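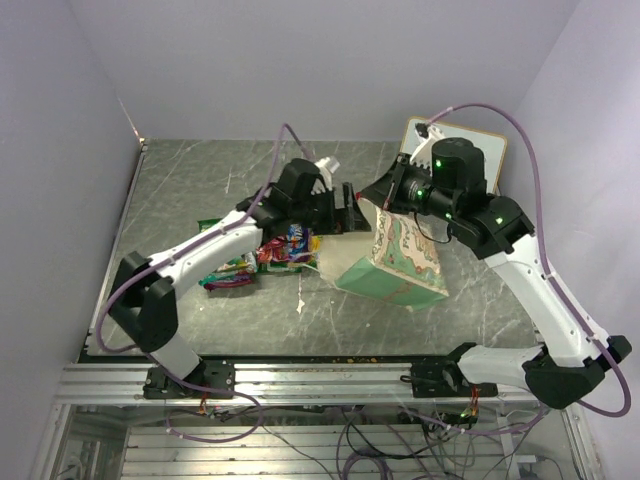
*灰色石纹台面，浅色的墙*

水表

二月抄表，最麻烦的是掀井盖。盖子和框冻在一起，要先拿锤子沿边敲一圈，再用钩子提。提起来以后里面塞着旧棉絮、麻袋或者泡沫板，各家塞的东西不一样，都得掏出来，抄完再照原样塞回去。塞得不严实，夜里表冻裂了，住户会打电话到公司，说是抄表的干的。

我在Relgate水务干到第六个年头，管的是Cimolberg下城靠河的几条街，外加山上的Dirkow。下城的表多半在楼道里，一个上午能抄完一条街。Dirkow要坐班车上去，一天两班，早上那班到，下午那班回，中间的时间就在村里走。村子不大，可是房子沿着坡散开，从最下面一家走到最上面一家，夏天要半个钟头，冬天要看雪有多厚。

最上面有两栋房子，共用一道石墙。左边那栋住着一个老太太，右边那栋没人住。右边那栋的百叶窗一直关着，门上的漆起了皮，信箱口用胶带封了。我接这条线的时候，前任把本子交给我，在那一户旁边写了个“空”字。表上的数字几年没动过，我每次还是掀开看一眼，把同样的数字抄一遍。

那年二月，数字动了。

我先以为看错了，蹲下去用手套把玻璃擦了擦，又拿手电照。比上个月多了19方。小红针还在转，很慢，也很匀。

漏水的表我见过很多。管子裂了，针转得快，院子里总有个地方的雪会塌下去，或者墙根结出一大片冰。我绕着房子走了一圈，雪是平的，只有一行脚印，从石墙的缺口过来，沿着墙根到屋后，又原样回去。屋后有个水龙头，外面包着一件旧毛衣，袖子在上头打了个结。龙头开着，流下来一股筷子粗细的水，流进一个石槽，再从石槽的缺口流到沟里去。石槽边上的冰敲过，碎冰堆在一旁。

我把龙头关了，站着听了一会儿，又开了。我那时候想的是，关掉它之前总该先问一声。

老太太开门的时候手上沾着面。她让我进去说，说门开着跑热气。我在门口跺了跺脚。厨房里烧着炉子，桌上摊着面团，窗台上放着几盆剪得很短的天竺葵。

我问她隔壁屋后的水龙头是不是她开的。

她说是。

我问开了多久了。

她说从上个月冷下来那天开的，白天黑夜都开着，等天暖和了就关。说完她回到桌边接着揉面，好像这个问题已经答完了。

我说那边的水走那边的表，那一户是要收钱的。

“那就收。”她说。

我说账单不会寄给她，会寄给户主。

她手停了一下，问寄到哪里。

我翻了翻本子，户主的地址在Bellamy。Bellamy在平原上，坐火车要大半天。她点点头，说他还住在那儿。她说“他”的时候没有说是谁，我也没问。

她把面团翻了个面，跟我讲管子的事。两栋房子的水是同一根管子上来的，先到右边，在右边的墙里拐个弯，再到左边。以前两家是一家，房子分成两半以后，管子没有分。后来公司装表，就在拐弯前后各装了一只，一家一只。右边没人住，屋里不生火，墙是凉的，天一冷拐弯那个地方就冻，冻了以后左边也没水。那年冬天冻过一次，她从下面的泉眼提了三个星期的水。那时候她膝盖还好。

“水动着就不冻。”她说。

我说可以给公司打电话，让他们来给管子做保温。

她说打过，公司说墙里的管子归户主。

这话没错，墙里的管子确实归户主。接电话的人如果换成我，也会这样说。

我又问，为什么不开自己家的水龙头，让水从自己这边流。她说试过，厨房的龙头开着，水动的是后半截，可是拐弯那儿照样冻，因为要在屋后那个口子放，水才走得急。我对管子的走法懂一点，听着觉得不大对，但墙里的情形她比我清楚。也可能她就是不愿意让自己的表走字。她的退休金有多少我不知道，桌上那团面里没有放鸡蛋，这个我看得出来。

她给我倒了杯热水，我喝完去赶班车了。走之前她问我，本子上怎么写。我说数字是多少就写多少。

回到公司，我在那一户的备注里写了“屋后龙头常开，防冻”。“空”字没有划掉。

备注栏一般没人看。可是系统看数字。一个几年为零的户头忽然有了19方，机器自动打出一张异常单，送到二楼。三月初二楼把我叫上去，问是不是漏。我说不是漏，是隔壁开的。他们问隔壁有没有得到户主同意。我说不知道。他们问隔壁承不承认。我说她没有不承认。

二楼的人很为难地看着我。他桌上放着一本规程，蓝皮的，有一条讲未经许可取用他户之水，要按最高一档计价，另加手续费，合起来700。还有一条，讲长期无人居住的户头，户主可以申请拆表封管，收2000。他两条都翻给我看了，然后说，先给户主发函吧。

函是他起草的，我在旁边把地址核对了一遍。里面写了用水量、发现日期、抄表员所见，最后请户主在收函后确认，该用水是否经其许可。另附拆表封管申请表一份，供选用。

我本来想说，拆了表封了管，左边就没水了。我说了。二楼的人说，那得看图纸。他去找图纸，那一带的图纸在换楼的时候装在几个箱子里，箱子还没有拆。

三月我又上了一次Dirkow。雪化了一半，路上全是泥。右边那只表又走了一些，比二月少。屋后的龙头已经关了，毛衣还包着，石槽里剩半槽水，水面上漂着几片去年的叶子。老太太不在家，门上夹了张纸条，写着“在下面”。纸条大概是写给别人的。我抄了两只表，把棉絮塞好，坐在石墙上等到该走的时间。

Bellamy的回信是四月来的。二楼的人把它给我看，大概觉得我算半个当事人。信是手写的，字很大，用的是那种带格子的纸。

信上说，来函收到。说那栋房子他有很多年没去过，今后去不去也说不准。说关于是否许可，他要问一个问题：开龙头的是不是左边那家的女人，如果是，她现在身体怎样。

信就这么多。没有签同意，也没有签不同意。申请表原样退了回来，空着。

二楼的人说这不算确认。我说是不算。他说那就得再发一封。他问我要不要把她的身体情况写进去。我说公司的函里写这个不合适。他说是不合适，可是人家问了，不答的话对方又写信来问，来来回回没有完。他想了一会儿，叫我下次上去的时候留意一下，回来口头告诉他。

四月底我调了两天的班，把下城的几条街先抄完。有一栋楼的总表坏了，楼里的人为谁该摊多少吵到楼道里，一个男的把我的本子抢过去看，看了半天还给我，说看不懂。还有一户养了一条黄狗，每次都冲我叫，那天没有叫，趴在垫子上看着我。我记得这些，是因为那几天我一直想着山上的事，走神得厉害，有一只表抄错了一位，让人家多出3000方来，差点把账单打出去。下城那一户开的是裁缝铺，3000方够她用到下辈子。幸好机器又打了一张异常单。二楼的人把单子拿给我，什么也没说，用铅笔在那一位下面点了一点。

5月5日我上Dirkow。班车上坐的都是去种土豆的人，过道里放着口袋。山上的樱桃开着花，比下城晚半个月。

老太太在院子里，膝盖上绑着护膝，坐在一张小凳上给豆角插架子。她让我帮她扶着竿子，我扶了。她一根一根用布条扎，扎完一排，往前挪凳子，我再扶下一根。布条是从旧床单上撕下来的，有的上面还有蓝边。

我说那边来信了。

她问说什么。

我说，他问你身体怎样。

她把一根布条扎好，多打了一个结，又觉得太紧，拆开重扎。然后她问，是公司问的还是他问的。我说是他在给公司的信里问的。她问原话是什么。我把记得的说了一遍。她听完说，他还是叫我左边那家的女人。

我说信是写给公司的，可能不好写别的称呼。

她说：“那倒是。”

后来她告诉我，他们是兄妹，她大他四岁。房子分成两半是父亲去世以后的事，石墙也是那时候砌的，砌墙的石头是两个人一起从坡上搬下来的，一天几趟，搬了一个夏天。墙砌好以后还来往了几年。再后来为一棵核桃树，树在墙的那边，核桃掉在墙的这边。她说到这里看了看我，怕我以为真是为了核桃。我没有那样以为。她也没往下讲。

我问那棵树现在在哪儿。她往屋后指了一下，说死了，他走后的第三年死的，她叫人来锯的，木头劈了烧掉了，烧了一个冬天。她说这事没有跟他说过，按理说树是他的。

插完架子，她站起来，扶着我的胳膊站了一会儿。她说你回去可以说，膝盖不行，别的都行。又说，说牙也行。

我说我记下了。

她又问那个钱怎么办。我说规程上有一个数，700，不过要先看他许不许可。他要是许可，水费就按普通的算，开在他名下。他要是不许可，就是另一回事。她说普通的算下来是多少，我告诉她了，比700少得多。她进屋去，出来的时候拿着一个装饼干的铁盒，从里头数出那么多钱给我。我说我不能收，抄表的不经手钱。她说那你替我寄给他。我说这个我也不能办。

她把钱攥在手里，看着我，很不高兴。她说你们公司什么都不能办。

我说邮局可以办，下面就有。

她说她知道下面有邮局。

我去抄表。左边那只，用水跟往年差不多。右边那只，和三月底的数字一样，针一动不动。井里有一只蛤蟆，趴在泡沫板底下，我把它捧出来放在草里，它待了一会儿，又往井口这边爬。我等它爬开了才盖上盖子。

下午的班车晚了。我在站牌下面等的时候，看见老太太从坡上走下来，走得很慢，一手拄着竿子，是刚才剩下的豆角竿。她换了一件外套，护膝没有摘，绑在裤子外面。她从我面前过去，朝我点了点头，进了邮局。邮局的门很窄，她把竿子靠在外头墙上，先迈了好的那条腿。

车来的时候她还没有出来。司机问我上不上，我上了。

回到公司，我跟二楼的人说，膝盖不行，别的都行，牙也行。他把这几句记在一张便条上，别在卷宗里。第二封函后来是怎么写的，我没有看到。夏天公司把山上的线并给了另一个抄表员，我只管下城了。交本子的那天，我把Dirkow最上面那一户翻出来，把“空”字划掉，想了想不知道该改成什么，就在旁边写：冬天屋后龙头开着，不要关。

接线的人问我是什么意思。我跟他说，就是字面的意思，还有，井里有只蛤蟆，掀盖子的时候慢一点。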